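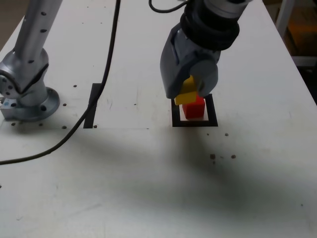 Two robot arms over a white tabletop.

Fossil Preparation and Storage Rooms - Inspection Checklist with Comments
Covum Natural History Collections
Period: January
Inspector: Etelka Kovács
Accompanied by: Sándor Juhász, preparation laboratory

Ratings: S = satisfactory, A = action required, N = not inspected

1. Preparation laboratory

1.1 Dust extraction at air scribe stations: S
Filters were replaced before the inspection. The log is signed.

1.2 Eye and hearing protection: A
Ear defenders at the sink station have cracked cushions and are to be replaced.

1.3 Solvents and consolidants: A
One bottle of acetone carried no opening date. All other containers were labeled and stored in the ventilated cabinet.

1.4 Plaster jackets awaiting opening: S
Jackets from the Vörös quarry are supported on sandbags, with field numbers facing outward. Jacket 1107, the partial hadrosaur pelvis, has a hairline crack along the upper seam. It is stable and is not to be turned without a second person present.

1.5 Lifting equipment: S
The hoist certificate is current. The rated load of 2000 pounds is posted at the controls.

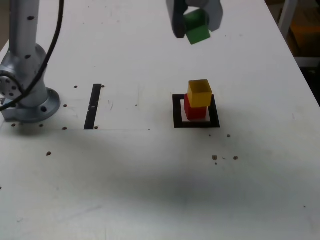 SECTION 2 - STORAGE AND HANDLING

2.1 Aisles and exits: A
A pallet of empty crates was found in front of the east exit. It was moved during the inspection. Repeat finding.

2.2 Shelving loads: S
Load cards are in place on all bays. Heavy limb bones remain on the lowest shelves, as required.

2.3 Specimen drawers: S
Some 100 drawers of small theropod and turtle material were checked for loose labels and failed adhesive. Two teeth require new foam supports, and both have been referred to Boglárka Fodor.

2.4 Humidity and temperature: A
The recorder in the pyrite cabinet stopped overnight - battery failure. The readings before and after the gap are within limits.

2.5 Radioactive specimens: N
The cabinet key was not available. A separate visit is to be arranged with Pramila Malhotra.

Follow-up
Items marked A are to be closed by the laboratory and reported in writing to the collections office. Item 2.1 will be checked again without notice.

Reviewed by: Irén Hegedűs, Collections Safety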